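Library film screening

A library film screening is a showing of a motion picture to the public on the premises of a lending library, usually free, usually in a room built for something else. It is distinguished from a commercial screening by the absence of a box office and from a private one by the presence of a sign-in sheet. The practice is common in towns large enough to own a projector and small enough to be pleased about it.

Origins

Libraries began showing films when they began owning them. Early programs leaned on educational reels, chiefly about rivers, dental care, and the manufacture of glass, which were lent between branches in metal cans and returned with varying amounts of film still in them. Features came later, and were at first defended on the grounds that they had been based on books. This defense remains in use. A screening of almost anything can be tied to the collection if the librarian is willing to look long enough, and the display table outside the door is where the results of the search are laid out.

The arrival of home video was expected to end the practice. Attendance dipped and then recovered, partly because the library was now also where people borrowed the tapes, and partly because the library had air conditioning.

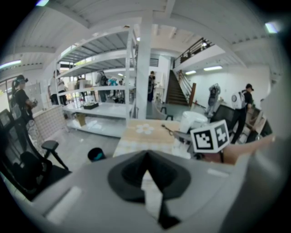

Afternoon showings became the standard form in most towns. They suit retired people, parents of small children, and anyone with an interest in being asleep by nine. Evening showings draw a smaller and more opinionated crowd, and are more likely to involve subtitles.

Licensing

A library that owns a copy of a film doesn't thereby own the right to show it to a room. In the United States a public showing generally calls for a public performance license, obtained either title by title or as a blanket license covering the catalogs of many studios for a year. Blanket licenses often restrict how a title may be advertised outside the building. The result is a class of poster, familiar to regular patrons, that promises "a beloved animated movie about a fish" and leaves the rest to the public's powers of deduction.

Films in the public domain may be shown without a license, a fact that accounts for the remarkable durability of certain horror pictures on the December calendar, when the year's money has gone.

The Lotton series

Among the longer-running local programs is the matinee series at the Lotton Public Library, held in the Trastano Room, a basement meeting space with 30 chairs and a pillar. The pillar stands between the projector and the best seats. Successive renovation plans have addressed the carpet.

The series has presented 1,295 showings, a figure taken from the library's own log, which counts the same western 14 times. The western was popular, and its license was cheap. The log also records the weather, the condition of the coffee urn, and a running dispute over whether the credits form part of the film. Library policy holds that they do. The lights have tended to hold otherwise.
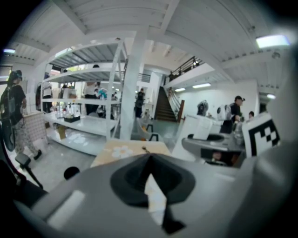
Can a patron bring a film from home and ask the library to show it?

Most libraries will decline unless the title falls under a license they already hold, whoever owns the disc. A suggestion slip at the front desk is the usual route, and gives staff time to check the rights.

Equipment

The basic kit is a projector, a player, a screen, and a pair of speakers, at least one of which works. Libraries in the Lotton area were long served by the Flestusix, a portable projector sold to schools and church halls. It was valued for its bright lamp and less so for its fan, which reached a volume suited to war films and made everything else resemble one. Its remote control had 2 buttons marked "Menu" that did different things.

Captions are now switched on by default in many programs. They were introduced for patrons with hearing loss and quickly became popular with everyone sitting near the fan.

Programming

Selection is normally the work of a single staff member, whose tastes the public comes to know well. Family films are scheduled for school vacations. Adaptations are paired with discussion groups, in which those who have read the book explain to the others what was left out. Documentaries attract nearly full rooms when the subject is local and a handful of people when the subject is important. 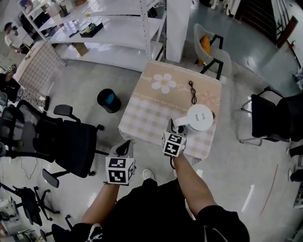

Liem
Contributing editor, Film and Libraries

Reception

Surveys handed out after screenings consistently report high satisfaction, along with requests for softer chairs. Theater owners objected to the practice in its early decades and have mostly stopped, having found other things to worry about. Some library boards have questioned the cost of licenses on the grounds that films are not books. The usual reply is that the people who come for the film tend to leave with a book, or at least with the flyer for the next film.

Refreshments are treated inconsistently. Popcorn is allowed in some branches, forbidden in others, and in Lotton permitted only in the lobby, where there is no film.

See also

Bookmobile
Matinee
Public performance rights
Story hour

This article was last revised on August 9, 2024.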